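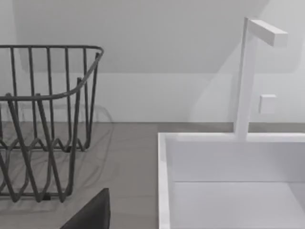 4 min read

Re: Hard water, softener settings, and the new meter readings

On 15/06/2026 a list member in Harncombe wrote:

> We moved in last fall and I'm still fighting the white crust on everything. The
> previous owners left a Genent softener in the basement, no manual. The hardness
> dial is set to 9 and the clock on it is wrong. I bought a bag of salt and poured
> it in but I can't tell any difference at the tap. Do I need to turn the 9 up?
> Also, does anyone use the vinegar method, or is that bad for the pipes? And the
> town letter says our hardness is 19, but it doesn't say 19 of what.
>
> Thanks in advance.

The 19 in the town letter is grains per gallon. They used to print the unit and dropped it when they changed the layout of the letter. If you want to check it against a test strip, many strips read in parts per million, and you multiply grains by 17.1 to get there.

So yes, a dial set to 9 is too low for Harncombe water. With it set there, the unit thinks it can treat twice as much water as it really can before it has to clean itself. You get soft water for the first part of the cycle and hard water for the rest. That would explain why you can't tell a difference, depending on which day you looked.

Set it to 19. If you are on the hill side of town and have any iron staining in the toilet tank, go higher. The usual rule is to add a few grains for each part per million of iron, but get the iron tested first. Running it too high just wastes salt.

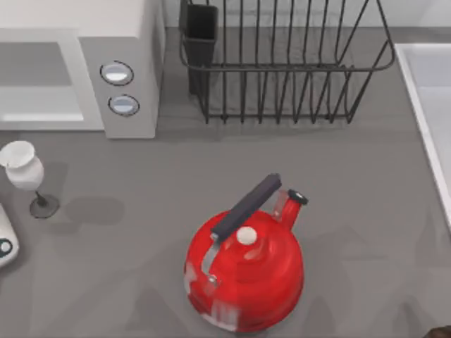
Then fix the clock. Softeners like yours regenerate at a set hour, usually two in the morning, and while that's going on the house gets untreated water. If the clock is off by half a day it may be running while you are doing laundry, and the hard water goes straight into your water heater. On my Genent you hold the middle button until the hour blinks. Yours may be older and have a dial you pull out and turn. Either way, after a power outage check it again. Mine doesn't hold the time.

On the salt: look in the tank before you add another bag. Push a broom handle straight down. If it stops partway and sounds hollow, you have a salt bridge, a hard crust with a gap under it, and the new salt is sitting on top doing nothing. Break it up gently from above. Don't hit the sides of the tank. Keep the salt level below two thirds and you won't get one as often. I use pellets. The cheap rock salt leaves a layer of mud on the bottom that you have to scoop out.

After you change the setting, run a manual regeneration overnight and then let the hot tap run for a while the next day. The water heater is still full of hard water and it takes some use to clear it.

Vinegar is fine for the things you can soak or fill. For a kettle, half vinegar and half water, bring it to a boil, turn it off, leave it for 30 minutes, pour it out and rinse twice. Thick scale may need a second round. Citric acid works as well and smells less. For a faucet aerator, unscrew it and leave it in a cup of vinegar, but check it often if the finish is anything fancy. Don't use vinegar on marble or limestone, and never mix it with bleach.
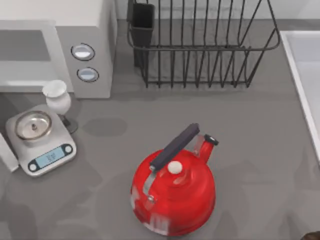 It won't do anything to your pipes one way or the other in those amounts. What I would not do is pour it into the softener. The resin has its own cleaner. I have used the Plundar one for iron, and it did what the label said, but it is expensive and once a year is plenty.

The water heater is the part worth spending time on. If nobody has drained it in years, there could be a good deal of sediment in the bottom. Shut off the power or gas, let it cool, hook a hose to the drain valve and let out 5 gallons. If the valve is old plastic, have a replacement on hand before you touch it. Mine would not close again and I was at the hardware store ten minutes before closing.

One more thing about the new meters. The Tahiri units the town put in this spring read in gallons, and the old ones read in hundreds of cubic feet. If your bill looks strange this month, check which unit it was figured in before you go hunting for a leak. A regeneration will also show up as a block of use in the middle of the night, and the town's system flagged mine as a possible leak. I called and they took it off.

If you post the model number from the back of the valve head I can see if I still have the manual for it.

3 comments · 0 shares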